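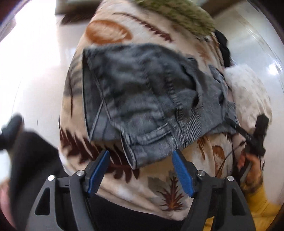

Page 3

Where we are with the Vomano rowing program, end of March

Okay, so the short version is that we're ahead on people and behind on boats. When you gave us the Kiani grant last fall I said I'd be happy with 20 juniors signed up by spring, and we have 25. Most of them had never sat in a boat before January. A couple still can't feather to save their lives, but they keep turning up at six in the morning and I'm not going to complain about that!

Indoor season went well. We took 12 kids to the Miladero erg meet and came home with two medals, a silver in the girls' 16-and-under 2K and a bronze in the relay. The relay team was fourth going into the last leg and I lost my voice somewhere in the final 100 meters. Three of the others set personal bests. The boys' lightweight group had a rougher day — two of them went out way too fast, which we'd talked about, and talked about again on the drive home.

Water time is where we've slipped. The river was too high to launch for most of February, so we only got in a handful of outings before the bank cleared. I moved those sessions indoors and we did a lot of core work and a lot of steady-state. It was dull, and they got fitter.
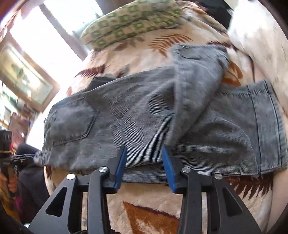

The second-hand quad from Famotow still isn't here either. It needs a new rudder and one rigger replaced, and the yard now says late April. I've pushed back the beginner sculling block to match, and in the meantime we're borrowing a double from the masters group two mornings a week (they've been really nice about it, even after we scraped the dock).

On money, we've spent what we said we would on coaching hours and race entries. The trailer repair came in $600 over, mostly the axle, and I'd like to cover it from the travel line. We skipped one away regatta when the river was up, so the money is sitting there unused. Let me know if you need that request on a separate form.

Coming up, we have our first head race in April with two quads entered if the boat makes it, one if it doesn't. After that it's sprint season, and I need to sort out seat racing before the kids start doing it themselves in the parking lot. I'll send split times along with the next report, plus the attendance sheets you asked for.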